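Section 4. Sorting and Storing Small Blades

This section covers the small cutting tools in the Imthorpe household kit: sheathed paring knives, folding razors and the other small knives kept with them. Kitchen knives longer than the yellow tub are covered in Section 5.

4.1 Before you start

You will need the yellow tub, the white bin, a dry cotton cloth, a soft brush and a clear stretch of counter. Keep the hard-shell case within reach but leave it latched until step 4.4.

CAUTION: Treat every folding razor as open until you have looked at the hinge. A blade that stands a little away from its handle can cut as badly as one that is fully open.

1. Wipe the counter and let it dry.
2. Set the yellow tub nearest the front. Set the white bin behind it.
3. Lay the tools on the counter to one side, with space between them. Do not stack them.
4. Turn all the handles the same way if you can do so without reaching across a blade.
5. Place the first sheathed knife in the yellow tub.
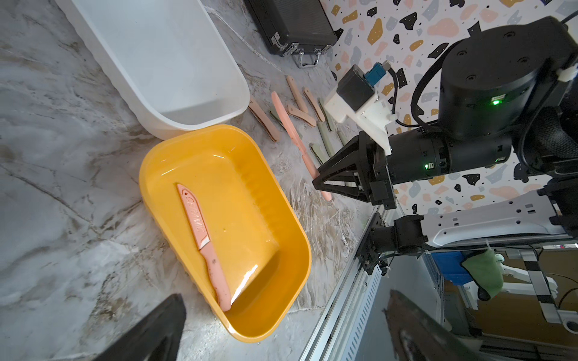
Figure 4-1. Sheathed paring knife in the yellow tub, white bin behind.

Note: The sheath stays on through the whole of this section. Remove it only for washing (see Section 6).

4.2 Sorting

The yellow tub is for tools that are going to be cleaned. The white container is for everything that can go straight back into storage. If you are not sure where a tool belongs, put it in the yellow tub.

1. Pick up one tool at a time, by the handle.
2. Check the handle for specks and smears. Marked handles go to the yellow tub.
3. Check the hinge of each folding tool. If it is loose, set the tool aside and do not return it to the kit.
4. Lower the tool into its container and let go once it is resting on the bottom. Dropping a razor can spring it open.
5. Work from one side of the counter to the other until it is clear.

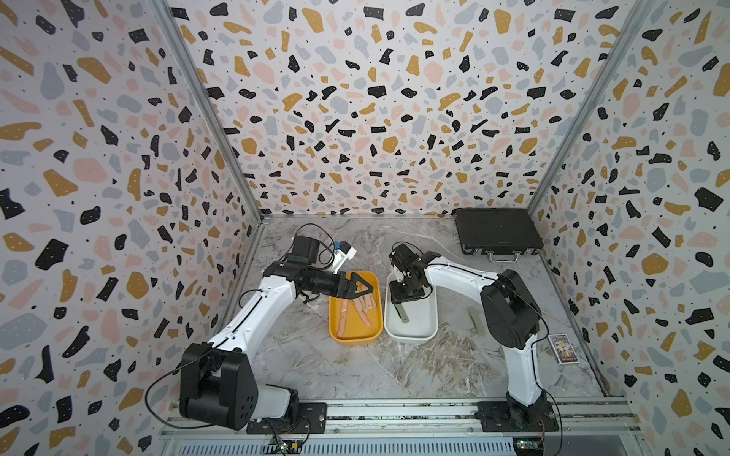 Figure 4-2. Yellow and white trays in use on the marble-effect surface.

Two people can share the job, one to each container. Agree on who takes which before you begin, and keep hands out of the other person's container.

4.3 Laying out the yellow tub

Tools should lie side by side along the length of the tub — never crosswise. Start with the sheathed knife at one side, then add the folding razors. Do not fill the tub above the rim.

CAUTION: Never feel around the bottom of the tub for a tool. Tip it gently toward the light and look.
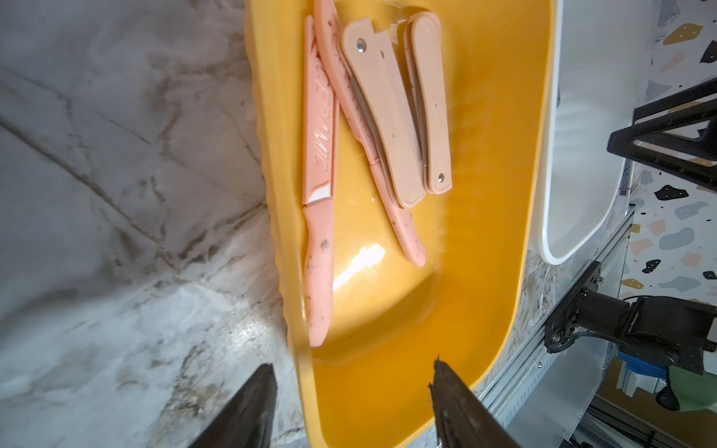 Can I wash the folding razors in the tub with the knives?
Wash them separately. Water collects in the hinge, and a razor left in a shared bath for 30 minutes may start to rust at the pivot.

Brush each handle lengthwise, using the cloth for what the brush leaves behind. Ceramic blades do not rust, but they chip, so keep them from knocking against metal.

4.4 Returning the tools to storage

1. Dry each tool and close it fully.
2. Move the clean tools from the yellow tub to the white bin, one at a time.
3. Hold narrow items upright 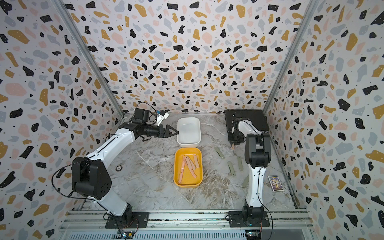
and lower them end first, so that they do not slide under the others. Flat tools go in last.
4. Rinse the yellow tub and stand it on its side to dry.
5. Open the case, transfer the tools and close both latches.

Replacement sheaths are listed under part 303 in the Nikia parts list.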